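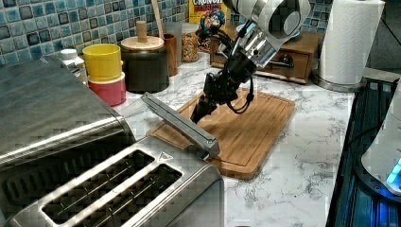
*Fig. 1 – Arm over the cutting board, kitchen station*

**Droltham data review, Nov 5, 2025**
Present: K. Kettani, M. Zerouali

1. **Collection status.** The board task stands at 149 accepted episodes. The full set holds 3,477. Kettani wants the toaster left in place next to the board, as the policy still drifts when the counter is cluttered.

2. **Wrist view.** Agreed that episodes starting with only part of the board in view are kept and tagged "partial". The tag goes in at upload. 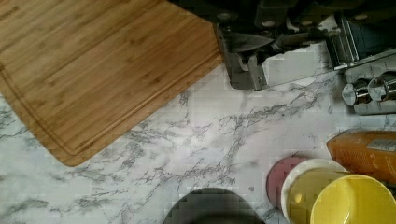 Zerouali asked whether partial starts should count towards the Lendier quota at all. He would prefer a separate split, so that the two can be weighted apart in training. Kettani had no objection – split to be made before the next run.

3. **Grasp labels.** "Contact" begins when a finger first touches the board edge, "grasp" only once the board moves with the gripper. Almost 60 older episodes use the former wording and need relabelling.

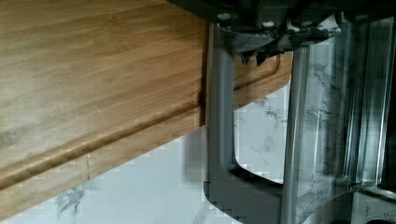
4. **Actions**
 - Kettani: relabel older episodes.
 - Zerouali: create partial split, inform Lendier.
 - Operator rota for November: carried over.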